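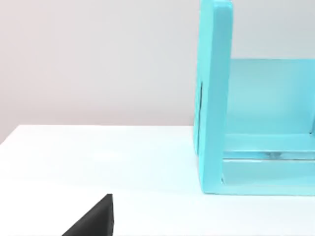 Setting Up the Shelf Task in the Vandus Simulation Kit

This tutorial covers first-time setup of the open-front shelf task in the Vandus kit, from loading the workspace to exporting a set of simulated episodes. It assumes the kit is installed and that the bundled arm test runs without errors. Installation is covered on a separate page.

What you get with the kit

The base license includes the simulator, one arm model with a two-finger gripper, and 38 fixtures. Real-time control of a physical arm needs the Jornent bridge, sold separately and not used here. The shelf fixture is in the base set.

Step 1. Load the workspace

Open the task browser, select Storage, then Open Shelf. The default workspace has a white tabletop, a plain grey wall and the turquoise shelf. Leave the colors alone for the first run. The sample policy was trained on them, and its success rate drops if the shelf and table are close in brightness.

If the shelf loads below the table surface, the workspace is still using the old origin. Go to Scene > Units and reset the origin to Table Top.

Step 2. Place the camera

Three presets are supplied: Overhead, Side and Wrist. Select Wrist. A fingertip should show at the bottom of the view with the gripper at its start pose. If no part of the gripper is visible, the mount is pitched too far up. Lower it one degree at a time.

The shelf does not need to fit entirely in view at the start. A partial view is acceptable as long as one vertical post and the lower rail are visible. The sample policy uses the post edge for lateral alignment and the rail for height.

Step 3. Check collision geometry

Turn on View > Collision. The posts have rounded edges in the visual model, but the collision model uses square boxes. The gripper will therefore report contact slightly before it appears to touch. For most pick-and-place work this can be ignored. For close passes along a post, change the collision type from Box to Mesh. Expect slower stepping.

Inspect the gap between the crossbar and the base as well. In release 8 this gap is open in the collision model. Earlier releases closed it, so episodes recorded on them should not be mixed with new ones.

Step 4. Run a dry approach

Set the speed to 25 percent and run Approach Only. The arm should stop in front of the shelf without contact. If it stops short, check that the tool offset matches the installed fingers. The long fingers from Lendel need their own offset file, which must be selected by hand.

Step 5. Record and export

Enter a seed and an episode count, then press Record. With seed 561, our test machine produced 2924 episodes in one overnight run. Export writes one folder per episode. Do not rename the folders before running the validator.

Known issues

Reflections behind the lower rail can look blurry at the low render setting. Use Medium or higher if the images will be used for training.

Shadow strength resets to its default when a workspace is reopened. Save it as a lighting profile.

Tested by Crisóforo Zavala. Collision notes by Vasilică Lungu. Last checked in March against release 8.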